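What the box loses on the way

A corrugated box is strongest on the day it is made. Every step after that, from the stack beside the folding machine to the shelf in the shop, takes something away. Packaging engineers have known this for a long time and allow for it with a safety factor, a number by which the expected load is multiplied before a board grade is chosen. The factor is often copied from the last job, and the last job copied it from the one before.

At Clotier, a box plant on the edge of Pavendale, Hülya Kurtuluş has spent the past year trying to replace the copied number with a measured one. Her customers are mostly growers and small food firms. Their boxes go through cold stores, where the air is damp, and paper takes up water from damp air until the two are in balance.

Paper is a mat of cellulose fibres held together by the bonds between them. Water weakens the bonds. In corrugated board the effect is felt first in the flutes, the wavy middle layer, which keep the two flat liners apart. A panel resists buckling mainly through that spacing. If the flutes soften or are crushed, the liners move closer together and the panel bends under a load it would have carried a week earlier.

The standard way to find out how much a box will carry is to place it, closed and empty, between two flat plates and bring the plates together at a steady speed until it fails. The highest force recorded is the result. In one series from the plant, boxes of a single-wall grade sold as Vullwood averaged 1,366 newtons after conditioning in dry air. A matching set kept in a damp cabinet overnight averaged 1,109.

"The difference did not surprise us," Kurtuluş said. "The spread did. The average is what goes in the brochure, and the weakest box is the one at the bottom of the pallet."

Time is the other part of the problem. The plate test is over in less than a minute, while a loaded pallet may stand for weeks. Under a constant load, well below the one that would crush it at once, board continues to deform slowly. The effect is called creep, and it is worse when the humidity goes up and down than when it stays high. A store whose doors open often can therefore be harder on a box than one that is simply wet.

İlker Polat, who runs the creep rigs, keeps them in an unheated building for that reason. Each rig is a weighted plate on guide rods with a dial gauge reading the drop in height. He plots the readings against time and looks for the point where the slope steepens, which normally comes shortly before collapse. Most of the curves are flat and uninteresting for days.

Design plays a part as well. The corners carry far more of the load than the middle of the panels, so boxes stacked squarely, corner over corner, do much better than boxes laid like bricks. Brick patterns are still common because they make the pallet steadier during handling. Hand holes cost strength, more so when they are cut near a corner. Print costs a little too, as the printing plates press on the flutes. Sotiris Drakos, a designer at the plant, has moved the hand holes on three of the growers' boxes and reduced the printed area on one of them, against the wishes of the firm whose name it carried.

Crease quality gets less attention than it should. A crease that is too shallow lets the liner crack when the flap is folded. One that is too deep crushes the board beside the fold and leaves the top edge uneven, so that the load comes down on a few high points. Either fault can be found by opening and closing the flaps by hand and looking along the edge. The plant does this at the start of every run and again after each change of reel.

Recycled fibre complicates the picture. Each pass through the pulper shortens the fibres and leaves them stiffer, with less surface for bonding. Starch added at the paper machine makes up part of the loss. The mill that supplies Clotier does not publish its mix, and Drakos treats each delivery as a new material until the edge crush tests are in.

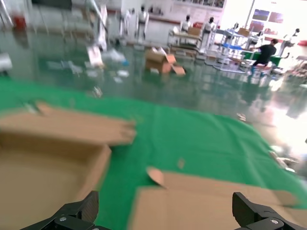
PAVENDALE, September 9, 2019

The next trial covers 4,000 boxes in a single grade, to be shipped to growers through the ordinary cold chain. A sample from each pallet will come back to the plant for plate testing. Polat expects to have the first creep curves alongside them by April.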